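Property Loss Prevention Training: Frequently Asked Questions

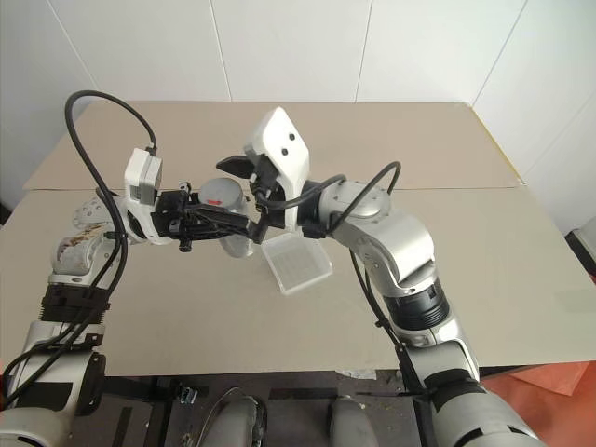 Who can enroll in a course?

Any employee or contractor working at a location insured under a Brutthorpe property policy. The policyholder's account contact submits the request.

What does enrollment cost?

Online modules are included with the policy. Classroom sessions at the Dikano training center are billed per seat, and the rate is shown on the request form.

How long is the sprinkler valve module?

62 minutes, plus a short test. Progress is saved at the end of each section. A session left idle for 20 minutes logs out.

How many people can attend a classroom session?

The limit is 20 per session. Larger groups are split across two dates.

Which module covers hot work permits?

Module 2. It covers permit issue, fire watch duties, and how to close out a permit. It does not replace any training required by state or local code.

Are certificates sent to the insured location?

No. They are posted to the learner's account and can be downloaded as a PDF. The account contact can also pull a list for each location.

Does completing a course change our premium?

Not directly. Training records are reviewed with the rest of the file at renewal.

I failed the test. Can I take it again?

Yes, the next day. After a second failed attempt the module must be repeated from the start.

When is the help desk open?

Monday to Friday, 8 a.m. to 5 p.m. Calls go through the main line, extension 954. Requests for classroom dates are processed on Thursday.

2 comments
62 shares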